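4. Setting Up a Sacramental Program

Use this section to create a First Communion, Confirmation or RCIA program in Nasach Parish. You need the Coordinator role or higher. If the Programs tab is greyed out, ask your parish administrator to change your role under Settings > People.

4.1 Before you start

The parish profile (Section 2) must be complete, including the name of the diocese. Certificates take the diocese name from the profile and can't be edited one at a time.

If your parish is moving from Jevico, finish the household import first. Programs created before an import will not link to the imported households.

4.2 Create the program

1. Open Programs and select New.
2. Choose the sacrament. This sets the list of required documents and cannot be changed after saving.
3. Enter a program name of up to 200 characters. The name appears on the family enrolment form as typed.
4. Enter the first session and the date of the celebration. For Confirmation, leave the celebrant blank until the chancery has confirmed the bishop or his delegate.
5. Select Save as Draft.

Note: A draft is visible to coordinators only. Catechists see the program once it is published.

4.3 Add groups and catechists

1. In the draft, open Groups and select Add Group.
2. Enter the meeting room and time. Room names come from the hall calendar - if a room is missing, add it there.
3. Assign at least 2 catechists to the group. The program can't be published with fewer.
4. Check the Screening column. A green tick means the safeguarding clearance is current on the date of the last session. Amber means it expires during the program.

CAUTION: Do not override an amber or red status to publish on time. Overrides are recorded against your login and reported to the diocesan office in the monthly summary.

4.4 Baptismal records

Each candidate for First Communion or Confirmation needs a baptismal record. If the baptism took place in your parish, select Find in Register. For any other parish, select Request and fill in the church, the city and the year.

Enter names as they appear on the certificate, with all diacritics. The search treats "Eren, Ilgin" and "Eren, Ilgın" as different people.

Note: Error 215 means that the candidate is already enrolled in another program of the same type. Open the candidate's household and withdraw the earlier enrolment before trying again.

4.5 Publish and print

1. Select Check Program. Fix any items listed in red.
2. Select Publish. Enrolment opens immediately.
3. To print certificates, load the stock and open Print > Certificates. Set the paper weight to 200 gsm if you are using Lustura certificate stock. Lighter stock can be left at the default.
4. Print one certificate and check the alignment of the seal before running the rest.

Families who enrol on paper can be added by the parish office under Enrolments > Manual Entry. Keep the signed form - the consent box in Nasach does not replace it.
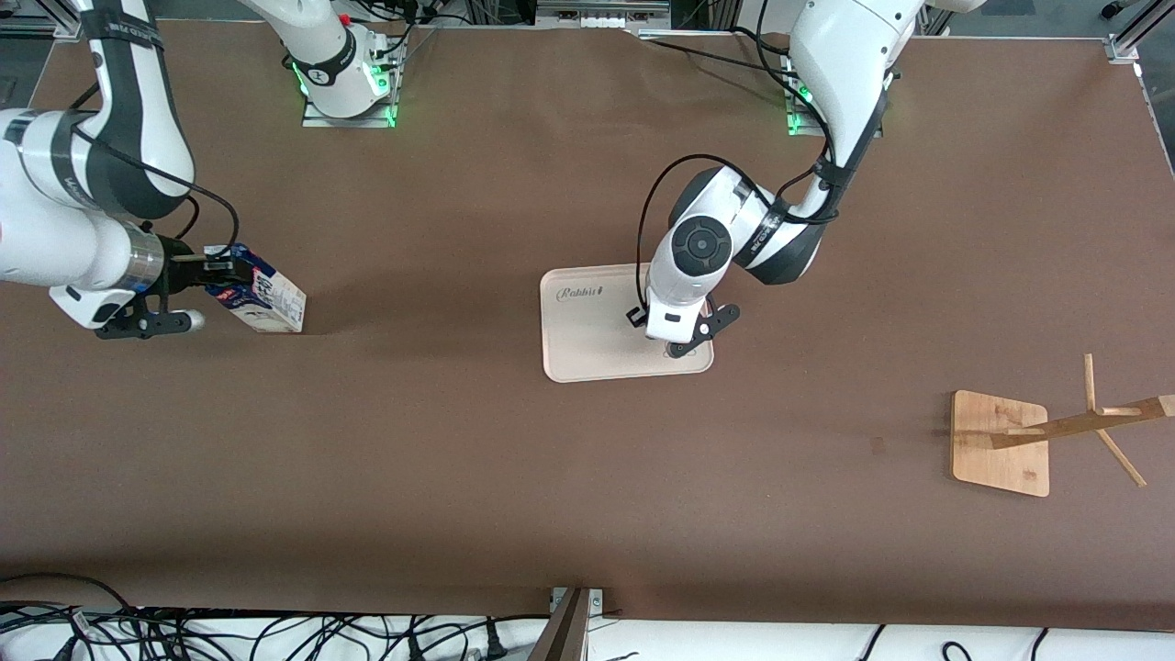

When the celebration is over, open the program and select Close. Closing writes the sacrament to each candidate's record and sends the notification to the parish of baptism. A closed program can be reopened only by the parish administrator.

Section last revised 2024-05-22.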